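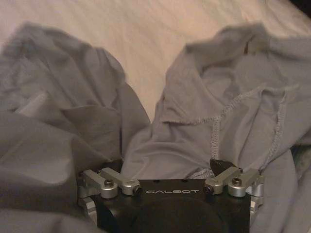 Part 5: Getting your Plaltby duvet cover ready for first use

I've put this cover on more beds than I can remember, so trust me, do the wash first and the wrestling second!

1. Undo all the buttons along the bottom edge and turn the cover inside out.

2. Wash it by itself on warm. I use half the soap I think I need (the fabric holds on to suds like crazy).

3. Tumble on low and pull it out while it's a tiny bit damp. Mine is the queen, and it takes 107 minutes in my slow old dryer.

CAUTION: No bleach, please. I tried it once on the Altanum pillowcases and they went yellow.

4. Lay the cover on the mattress, still inside out, with the opening at the foot. Put the duvet on top and tie the corner loops.

5. Reach in, grab the two far corners through the cloth, and flip the whole thing right side out. Shake it hard!

6. Button up, then smooth from the middle toward the sides.

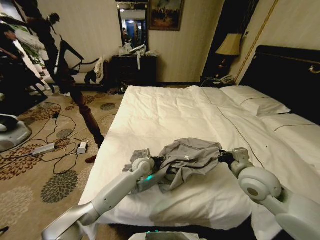 White duvet on the bed, with a gray garment held above it.

Note: The queen cover measures 202 by 197 cm. If your duvet is bigger, it'll bunch at the corners, and no amount of shaking fixes that (I've tried). Wanpen Saithong wrote the section on swapping sizes, so go to Part 6 for that.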